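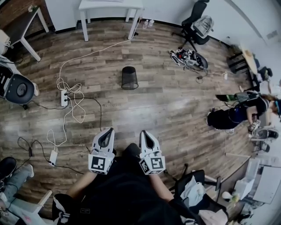
Plodico, the small exchange best known for its patient customer support, said it will start letting people earn a little interest on the stablecoins they keep in their accounts, beginning in December. The rate will be up to 5 percent a year on balances over $1000, and holders in 39 countries will be able to sign up from the first morning.

Geeta Bhardwaj, who runs the savings side, told customers in a long and rather friendly letter that withdrawals will take seven days – a wait she knows some of them won't love. Rival Farkeo dropped a similar product in the spring after traders pulled their money out in a hurry. Bhardwaj wrote that Plodico's deposits will be lent only to borrowers who post collateral up front.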